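Progress Report to the Zallside Fund
Tabletop and Small Storage Project, Virngate Workroom
Prepared by Rebecca Ferri
30 December 2018

Print this page | E-mail this page

Where we are

We are past the halfway mark and I am so pleased to be writing this one! When I sent the last report in April we had an empty workroom, a stack of borrowed shelving and a long list of things we hoped to make. We now have a working room, a first line of small containers for desks, bathrooms and kitchen counters, and people asking when they can get more of them. Your grant paid for the molds, the clay, the second-hand kiln and the table coverings, and every part of that is in daily use.

Production

Our total to date is 1059 finished pieces, against a target of 1000 for the whole year. Illia Skoryk ran the casting from the first week and deserves most of the credit. He worked out a slower pour for the tall shapes, and our losses dropped right away (the spring batches were pretty rough, as you may remember from the box we sent you). We still lose more lids than I would like. They warp in the drying cupboard when the door is opened too often, so we have moved them to the lower shelf and put a sign on the door.

We have 39 pieces set aside with small glaze faults. Prys Howells wants to sell them at a lower price in the Virngate shop and I think he is right. They are perfectly usable and some of them are lovely.

The room

Seraina Imhof took over the layout in the summer and changed nearly everything. The packing bench is now next to the door, the shelving runs along the long wall, and the checking table has the spot with the best light. We covered the checking table in white after trying brown paper and then an old gray blanket. On white, a chip on a bottom rim shows up fast, and so does any dust. The covering does pick up dents and creases, and we have gone through more of it than we budgeted for. I have asked for a little extra under supplies next year.

Colors and shapes

We started with five colors and are down to two, cream and a soft gray. Cream is far ahead. People like that it sits quietly next to whatever they already own, and the ribbed version is the one they pick up first at every open day. Archie Kerr drew the ribs for us, and he was very patient while we asked for them to be wider, then narrower, then almost what he had drawn to begin with. The ribs catch the light so well that even a plain cream pot looks finished, with nothing painted on it at all.

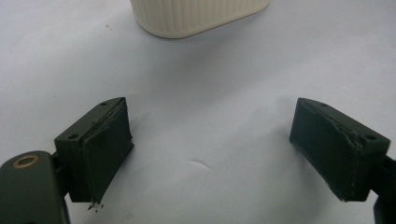

Partners

Assunção, the shop that took our first order, has asked for a second one and wants only ribbed pieces. Flurnevance has offered us shelf space through the spring on sale or return. I have said yes to both. We can meet the Assunção order from stock, and the Flurnevance shelf will be filled from the January castings.

Training

Three of the people who joined us as complete beginners can now cast, trim and check a batch on their own. One has started teaching the newer members how to sponge a seam, and it is a joy to watch. We would like to add a glazing course, run by Illia in the evenings. The cost would be small, mostly materials and a few extra hours of heating.

Money

Spending is on plan except for two lines. Table coverings and packing paper went over, and kiln repairs came in under after Prys replaced the door seal himself. The one nearly cancels the other. The full sheet is attached, with receipts.

Next steps

- Finish the Assunção order and deliver it
- Try a shallow ribbed dish, using Archie's new drawing
- Fix the lid problem for good, with a proper rack inside the drying cupboard
- Agree dates for the glazing course
- Send you a box of the new pieces, better wrapped than last time

Please come and visit if you are anywhere near Virngate. Seraina would love to show you the shelves, and I would love to show you everything else.

Rebecca Ferri

Print this page | E-mail this page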